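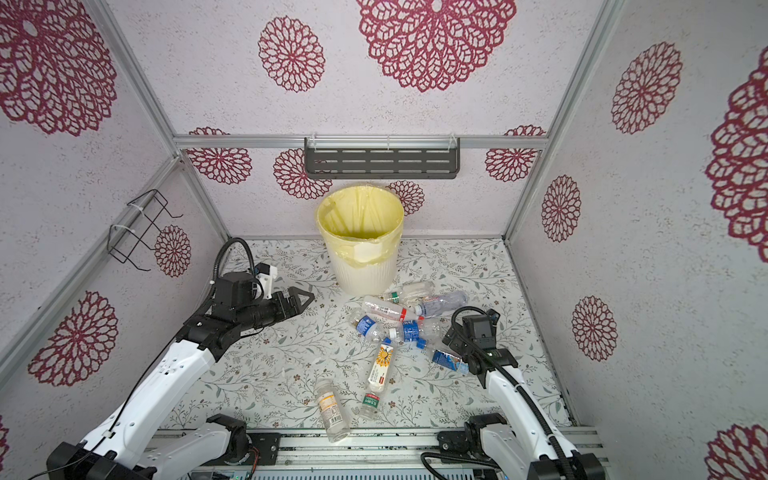 Search this site Go Browse topics Random article

Wastebasket

A wastebasket (also called a trash basket or waste bin) is a small open container kept indoors for the things a household is finished with - paper, wrappers, empty bottles and the like. It is one of the humblest pieces of furniture in any room, and one of the oldest still in daily use. Most are light enough to lift with one hand, and most are emptied into something larger before the week is out.

History

Early wastebaskets were woven from willow or cane and stood beside writing desks, where they held little besides spoiled paper. A household list from Misutgate, drawn up in December 1760, mentions 2 "baskets for the torn letters", and it is pleasant to think of them sitting there by the fire, filling slowly through the winter. Molded plastic took over much later, being cheap, cheerful and easy to rinse out.

Design

Plastic wastebaskets are often ribbed on the outside, and the ribs stiffen a thin wall without adding much weight. The Galtberg pattern, a tall style with a slight taper, nests so neatly that a stack of 100 will fit in an ordinary store closet.

Liners

A thin plastic bag is commonly used as a liner, with its edge folded over the rim. A bag that is too large will sag down the outside, and while this does no harm at all, many people like to tuck the extra under or tie a small knot in it.

Empty bottles

Drink bottles are mostly air, and a handful of them will fill a small basket long before it is heavy. Where bottles are collected separately, as in the Simiyu and Hoseo neighborhood schemes, they go into a basket of their own, emptied and with the labels left on. Rules about caps differ from town to town, so the local leaflet is always worth a look.

See also: Paper basket; Recycling bin; Trash bag

Last edited 21/07/2018

We use cookies to improve your visit. Accept Learn more

Contact us | Copyright and reuse | Back to top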